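Rurkilum, jewelry and small items group
Minutes of the fault meeting, 29/06/2023

There: Giorgia Ruggiero (chair), Viola Bellini, Nassoro Gachanja, Halima Nwachukwu, and me, Rosalba Russo, typing. I type slower than Viola talks, so if I've squashed something you said, tell me and I'll fix it before these go in the folder.

1. Last minutes
Agreed, except that Nassoro says he never promised to relabel the chargers, he only said somebody should. Changed. The chargers still have no labels.

2. The left gripper
This took up most of the meeting. For anyone who missed the messages: on the Flustus recordings the left-hand gripper has been telling Fliker its jaws were shut when they weren't. The gap was small, a few millimeters. On a sponge or a cup you'd never care, but on a ring or an earring hook it's the difference between holding the thing and waving at it.

Halima found it. She was checking a batch of bracelet pickups and saw that the jaw reading dropped to zero well before the fingers met in the video. She thought at first it was a time offset and spent a whole afternoon lining up clocks (sorry, Halima). Then she noticed the right hand was fine in the same files.

Nassoro took the gripper apart on his bench. One of the pivot screws had backed out, so the linkage had play in it and the finger lagged behind the handle. The sensor reads the handle side, so it was perfectly happy the whole time. He tightened the screw, ran the open-and-close check 300 times, and got 298 good ones. Giorgia asked about the other two. Nassoro said both came right at the end and he isn't going to call it fixed until he knows why. I think we were all relieved he said that, because I had already written "fixed" and had to delete it.

Viola wanted to know why the morning check didn't catch it. We went round on this for a while! The morning check only asks whether the reading goes to zero when you squeeze, and it did. Nobody looks at the fingers themselves. Giorgia said she wrote that check in May, in a hurry, and it's on her.

3. How many recordings are bad
Halima has gone back through the Flustus set, 1,974 recordings in all. More than 1,000 use the left hand for at least one grasp, and those are the ones on hold. She can't yet say when the screw started to move, so for now everything left-handed is suspect, including the early stuff that looks fine.

Viola asked if we could just shift the left reading by a fixed amount and carry on. Halima said no, the gap gets bigger and smaller depending on how hard you squeeze. Viola still thinks it's worth trying on a small batch. Giorgia said OK, one batch, kept in its own folder, and nothing from it goes out.

Right-hand-only recordings are fine to use.

4. The pinch
Viola caught the side of her thumb in the linkage while trying to hold the loose finger straight during a take. Skin not broken, bruise only, and it's written up in the accident book (page was half full of tea, I copied it out again). She says she knew better. Giorgia said that's the point, we all know better and we all do it when a take is going well. So: if a finger feels sloppy, you put the gripper down and stop the recording. No steadying it with your other hand, no "just one more."

5. Marchetti
They supply the spare screws and can also send the thread-locking kind. Nassoro wants those. Giorgia will ask about price and how long they take. Until they come, the left gripper stays on Nassoro's shelf with tape round the handle, and we use the spare.

6. Who's doing what
Giorgia: rewrite the morning check, call Marchetti.
Nassoro: find the cause of the two failed closes, look over the spare as well.
Halima: sort the held recordings by first sign of lag, oldest first.
Viola: the one trial batch, and resting the thumb.
Rosalba: these minutes, plus a printed copy of the new check for the wall.

7. Anything else
Halima would like Fliker to flag a reading that hits zero too fast. Everyone liked this — nobody knows how hard it is. Nassoro will have a look once item 2 is done.

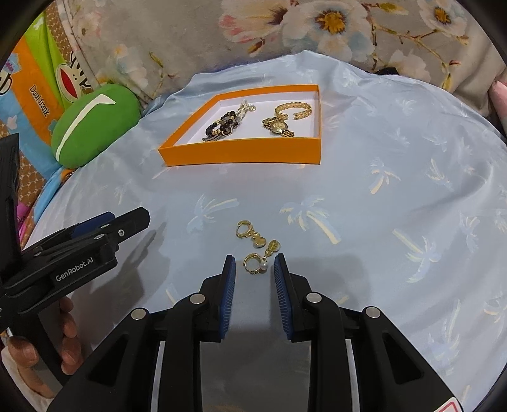 The new morning check, as far as we got with it before people had to go: do it on both grippers, before the first take and again after lunch. Put a fingertip on each round silver screw head at the pivots, two on each side, and if one turns or feels raised, stop there. Then squeeze slowly and watch the ribbed blue pads come together, with your eyes on the pads and off the screen. Last, pick up something really small. Viola suggested a drop earring like the one with the little white bead at the tip, set down on the palm-tree satin the way we have it for takes, and Halima asked that we grab it by the hoop so the dangly part doesn't take the strain. Giorgia will type up the full version and send it round for comments.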